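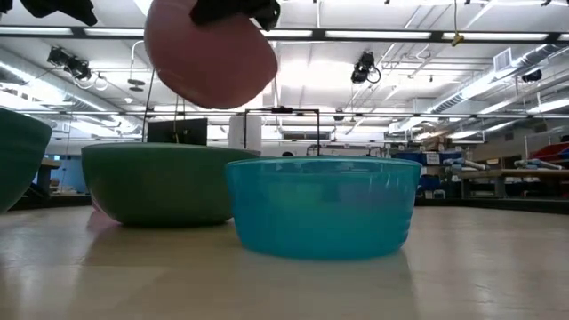 Warewashing Department, Grasturport Catering Supplies

Brurkik under-bench dishwasher

Price: $2,666 including GST
Height: 946 mm with feet wound fully in
Weight: 69 kg unpacked
Stock: Rernach warehouse
Page updated 5/30/24

The Brurkik is a front-loading commercial dishwasher for small cafes, childcare kitchens, club rooms and staff canteens. It takes a standard square rack and washes plates, bowls, cups and most serving gear. It is not a glasswasher, although it will do tumblers on the short cycle if you drop the rinse dose a little.

We have sold this machine in one form or another for six years. The current model has a new door hinge and a drain pump fitted at the factory. The earlier one drained by gravity, and a lot of older kitchens had the waste outlet too high for it. If you are replacing a gravity model you can use the same tap and the same power point, but look at the drain hose before you order. The new one leaves the cabinet on the left.

What comes with it

One plate rack with pegs, one open rack, a cutlery basket, the inlet hose, the drain hose and the rinse aid pump. The detergent pump is an extra. Most customers add it, and it is far easier to fit at the start than later on. Chemicals are not included.

Cycles

There are three: short, normal and heavy. Short is for cups and lightly used plates. Normal suits nearly everything. Heavy is for dried-on food, and it holds the door alarm on until the rinse has finished. The wash time will stretch if the incoming water is cold, as the machine waits for the rinse tank to come up before it lets the rinse go. On a cold morning in August the first load can feel slow. Turn it on when you open up and leave the door shut.

Plastic bowls and cups

We get asked about these more than anything else. Melamine and hard polypropylene are fine on normal. Light plastic needs to be held down, or the lower jets will flip it and you end up with a bowl full of dirty water. A rack cover (a plain wire grid that sits over the top) fixes this and we stock it under accessories. Load bowls on an angle in the open rack with the inside facing down. Plastic holds water in the foot ring and does not dry by its own heat the way china does, so allow some air-drying time before stacking. Do not towel dry.

Thin takeaway containers should not go in at all.

Installation

You need a cold or warm water supply with its own stop tap, a waste connection, and the right power outlet. The outlet must be put in by a licensed electrician and the plumbing by a licensed plumber. We can deliver to the kitchen door or, for a fee, place the machine under the bench. We do not connect it. Measure the gap under the bench at the front and the back. Floors in commercial kitchens usually fall towards a drain, and the back can be tighter than you think.

Leave a bit of room at each side. The side panels do not need ventilation but the service technician needs to get the machine out without cutting your silicone.

Hard water

If you are on bore water or in a hard water area, fit a softener. Scale on the rinse element is the most common fault we see, and it is not covered by the warranty. Test strips are free at the counter.

Daily care

Drain it at the end of the day. Lift out both filters, rinse them under the tap and put them back. Wipe the door seal. Once a week take off the wash arms and clear the jets with a toothpick – seeds and bits of label get in there. Leave the door ajar overnight.

Never use steel wool on the cabinet, and keep bleach away from it.

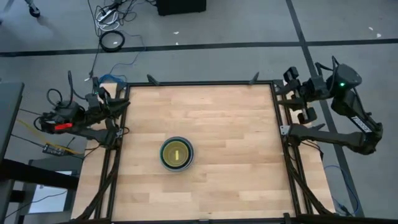 Gerrit Mtshali wrote to us that the machine has been good but that the instruction sheet is wrong about the filters: "It says to put the flat one in first, and if you do that the round one won't lock. Round one first, then the flat one over it." He is right, and we have asked for the sheet to be corrected. Machines leaving Rernach now have a sticker inside the door with the proper order. If yours does not have one, ring us and we will post it.

Warranty and service

Parts and labour are covered for the first year, then parts only for the second. Service in the metro area is done by Botha, who carry the common spares in the van. Outside that area we will find you a local agent before you buy, so ask first. Damage from scale, foreign objects in the pump or the wrong chemical is chargeable. Teaspoons count as foreign objects.

Spares we keep on the shelf: door seal, filters, wash arms, rinse jets, inlet hose, drain pump, both dosing pump tubes. Elements and control boards are ordered in.

Delivery and returns

Check the carton before you sign. If it is dented, write that on the docket and take a photo. Unused machines can be returned in the original packing, less freight. Once water has been through it we can't take it back unless it is faulty.

Trade accounts and bulk orders: ask for Tae-yang Hwang on the warewashing desk.

Related items

Detergent pump kit
Wire rack cover
Raised stand with rack shelf
Inline water softener
Rinse aid and machine detergent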